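Call for Participants: Domestic Seating and Low Back Load in Adults Working from Home

Reference: Prydderch SL-2
Status: open to applications
Location: own home, with two visits to the Prydderch measurement room at Mindomholm
Payment: £200 on completion

Background

Prydderch is recruiting adults for a study of how people sit at home during the working day. Office seating has been studied for decades, and the dimensions of a task chair are covered by well established guidance. Much less has been recorded about the seats people use when no task chair is available, or when one is available and is left unused for part of the day. The study will record sitting posture, seat deformation and self-reported discomfort over a period of four weeks.

The work follows a smaller pilot in which participants kept a paper diary. The diary gave usable start and finish times but poor information on posture, and entries made at the end of the day did not agree well with entries made at the time. The present study replaces the diary with a thin pressure mat and a short prompt sent to the participant's telephone.

What is being measured

Three kinds of seat are of interest: upright dining chairs, armchairs, and sofas with two or more seat cushions. Participants need regular access to at least one armchair or sofa. For each seat used, the study team will record seat height, seat depth, back angle and the depth to which the cushion sinks under a standard load. Loose cushions and pillows count as part of the seat if the participant normally sits against them, and should be left in their usual position when measurements are taken.

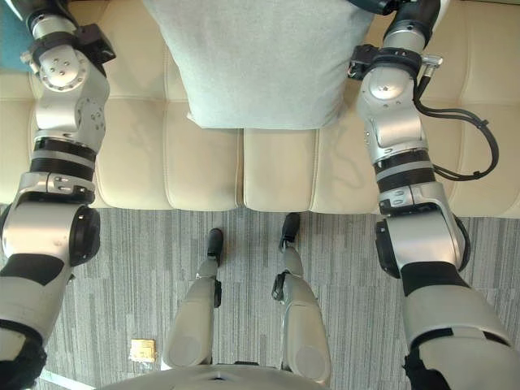 Seat depth is the dimension most often reported wrongly. It is taken from the front edge of the seat to the point where the lower back makes contact, so a loose pillow reduces it. Participants will be asked to take this measurement twice, once with loose items in place and once without, using the rigid rule supplied. A fabric tape should not be used, as it follows the curve of the cushion and gives a longer reading.

Covering material is recorded under four headings: woven fabric, leather, coated fabric, and other. Participants who are unsure which heading applies should enter "other" and add a note. Floor covering is also recorded. A heavy carpet allows the feet of a sofa to settle and lowers the effective seat height by a small amount.

The pressure mat (model Grirnis 3000) is laid on the seat and connected to a recorder by a flat cable. It contains no camera or microphone. It stores load readings only, and these are copied from the recorder at the second visit.

Who can take part

Applicants should:
- be aged between 25 and 64;
- work from home on at least three days in a normal week;
- sit for four hours or more on each of those days;
- be able to travel to Mindomholm twice;
- have a telephone capable of receiving text messages.

Applicants will not be accepted if they:
- have had spinal surgery;
- are receiving treatment for a back, hip or pelvic condition;
- are pregnant;
- use a wheelchair or a fitted postural support as their main seat;
- weigh more than the rated limit of the pressure mat, which will be stated in the information sheet.

Only one person per household may take part. Other members of the household may use the furniture as normal, but the mat should be switched off while they do so. Pets should be kept off the mat while it is connected.

What is involved

Visit one lasts 90 minutes. Height, weight, lower leg length and thigh length are measured, and the participant is shown how to fit the mat. A consent form is signed at this visit. Loose clothing makes the leg measurements unreliable, and participants are asked to wear close-fitting trousers or shorts.

Weeks one to four take place at home. The mat is used on each working day, on whichever seat the participant would have chosen in any case. Participants should not change their habits for the study and should not buy new furniture or cushions during the four weeks. Three prompts are sent each working day between 9 am and 5 pm. Each asks for a discomfort score from 0 to 10 and the location of any discomfort. A reply takes less than a minute. Missed prompts are not followed up.

Visit two lasts 45 minutes. Equipment is returned, weight is measured again and a short questionnaire is completed.

Payment and expenses

A payment of £200 is made by bank transfer within 30 days of the second visit. Participants who withdraw after the first visit will be paid in proportion to the number of weeks completed. Standard class rail or bus fares are refunded on production of a ticket. Car travel is refunded at a fixed mileage rate and parking is free.

Data and withdrawal

Records are held under a participant number. Names and contact details are kept separately and deleted after payment has been made. Anonymised load readings will be shared with Pukasex, the foam manufacturer part-funding the study. Pukasex will not receive discomfort scores or body measurements for individual participants. A participant may withdraw at any time without giving a reason, and may ask for readings already collected to be removed up to the date of analysis.

How to apply

Request an information sheet and screening form through the contact page, quoting reference SL-2. Completed forms must be received by the end of April. Applicants will be told the outcome within three weeks of the closing date. First visits will be held in May, with morning and early evening appointments available.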